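ドレラーサイド市議会 対外財政特別委員会
2018年8月 定例会 議事録

出席者:委員長レオナルド・ロンゴ、各会派選出委員、財務局長、国際協定室長、法制室職員
欠席者:なし
記録:議会事務局

1 開会
委員長が定足数を確認し、開会を宣した。前回議事録は、第3項の「確約」を「意向表明」に改めたうえで承認された。

2 ブルホルム広域連合からの脱退に伴う精算金について
財務局長より、資料1に基づき説明があった。連合側が提示した精算金の総額は167百万クローネであり、本市の試算は138百万クローネである。差額は主として、共同水道債の未償還分および退職職員の年金負担の算定基準の相違による。年金負担については、連合側が脱退時点の在籍者全員を対象としているのに対し、本市は協定発効後に採用された者に限るべきとの立場をとっている。

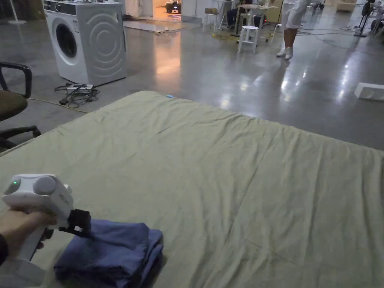

局長は続けて、水道債に関しては協定第14条の解釈が争点であり、法制室の見解がまとまるまで金額の提示を控えたい旨を述べた。委員からは、交渉期限が迫るなかで提示を留保することの得失について質疑があった。局長は、連合側の次回総会が10月に予定されており、それまでに対案を送付すれば手続上の支障は生じないと答弁した。

支払方法については、一括払いのほか、2回の分割払いとする案が示された。分割の場合、第2回支払分に係る利息の取扱いは協議事項とする。委員長は、分割案を採る場合の予算措置を次回までに整理するよう財務局に求めた。

3 経過期間中の共同事業について
国際協定室長より、脱退後も当面継続する共同事業の範囲について報告があった。河川管理および救急搬送の相互応援は現行どおりとし、住宅支援および宿泊施設の認証制度は本市単独の制度に移行する方針である。移行後の認証基準案は資料2のとおりで、ベルデン地区から順次適用する。 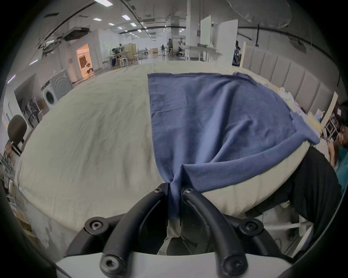

資料2 添付写真 ベッド上の青色の布

認証基準案について、既存の認証を受けた事業者に再申請を求めるか否かが議論された。室長は、経過期間中は旧認証を有効とみなす規定を附則に置く考えを示した。これに対し、附則の期限が明記されていないとの指摘があり、法制室が文案を修正することとなった。

4 タカギ地区住民説明会の報告
国際協定室長より、タカギ地区で開催した説明会の概要が報告された。出席者の関心は、精算金が市民税に与える影響、および連合域内への通勤者の交通費助成の存続に集中した。助成については、現行協定の失効と同時に根拠を失うため、条例による継続の可否を検討中である旨を回答した。
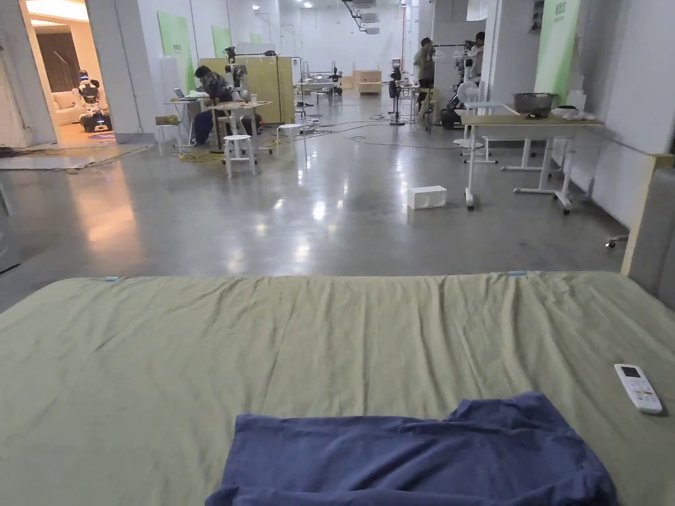

住民の一人からは、精算金の額が固まらないうちに助成の継続だけを約束されても信用できない、まず負担の上限を示してほしいとの意見が出された。また、説明資料が専門用語に偏っており、改訂版を各戸に配布してほしいとの要望もあった。

委員長は、負担の上限を公表することが交渉に及ぼす影響を懸念しつつも、説明責任の観点から一定の幅をもった数値の公表を検討すべきであるとの見解を示した。ある委員は、本市試算額の公表にとどめるべきであると主張し、別の委員は連合側提示額も併記しなければ比較ができないと述べた。協議の結果、公表の範囲は財務局と国際協定室が共同で案を作成し、次回委員会に諮ることとした。

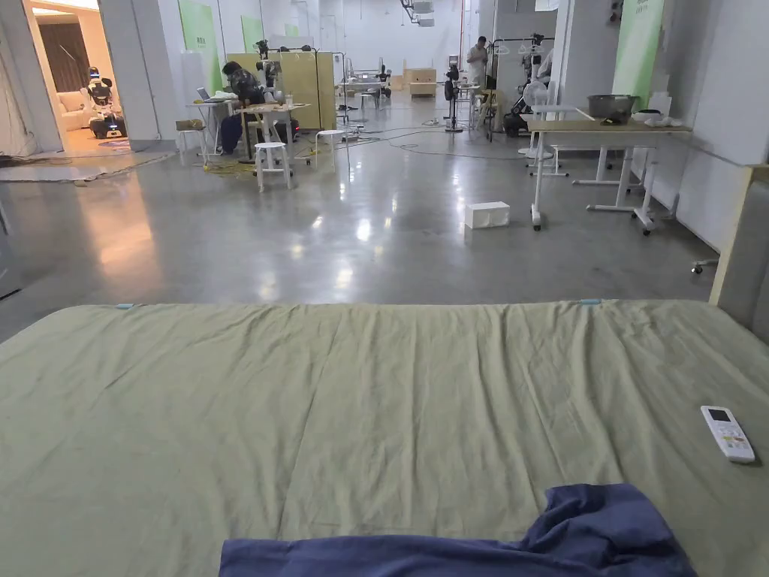 資料の改訂については、国際協定室が平易な表現による概要版を作成し、各地区の窓口および市の公式ページに掲載する。各戸配布は費用を算出のうえ、別途判断する。

5 議決事項
(1)精算金に関する本市の基本的立場を、資料1記載の試算額を基礎とするものとして確認した。賛成多数。反対は2名であった。
(2)旧認証の経過措置に関する附則の修正を法制室に付託した。全員賛成。
(3)協定第14条の解釈について、外部の法律専門家に意見書を求めることを承認した。全員賛成。

反対した委員からは、試算の前提となる年金対象者の範囲が十分に検証されていないとの理由が述べられ、本人の申出により議事録に記載することとした。

6 その他
議会事務局より、連合議会への傍聴者派遣に係る旅費の支出手続について説明があった。派遣者の人選は委員長に一任された。次回の議題は、対案の最終文案、分割払いに係る予算措置および公表範囲の案とし、開催日は事務局から通知する。

以上をもって議事を終了し、委員長が閉会を宣した。

議事録署名人 委員長 レオナルド・ロンゴ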